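Wrist camera only, round two

Apr 21, 2020

I finally have numbers for the cleanup task, so I'm writing them down before I change anything else.

The question was whether the policy still works if I drop the overhead camera and train on the wrist view alone. Elsa Öberg bet me it wouldn't. The training set is 583 demonstrations, 462 of them with sand timers and the rest with odds and ends. Same network as in the Cekia post, same learning rate, new random seeds.
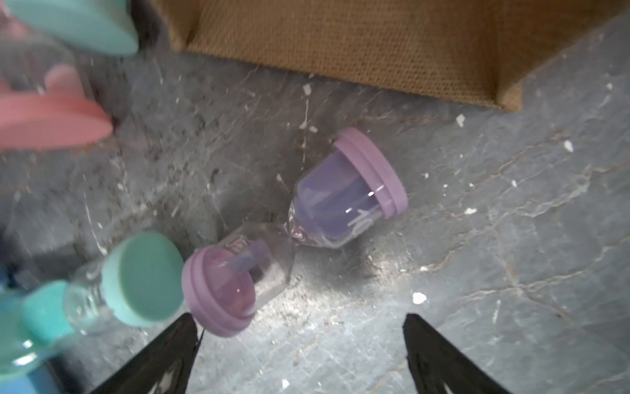
The wrist-only version finished 31 of 38 test runs. The two-camera version finished 33 of 38. I'd call that close, though 38 runs is not a lot and I wouldn't bet much on the gap either way.

Most of the failures were clear plastic. The policy goes for the end caps when it can see them well, and it does fine there. When two timers lie close together it sometimes picks a spot between them and closes on nothing. Shiny patches on the floor might be part of it – I haven't separated that out yet.

Ataahua Whitelaw suggested cropping the view tighter for the last 20 steps before the grasp. I'll try that next, on the same 38 starting layouts. Code goes up once I've cleaned out the hard-coded paths.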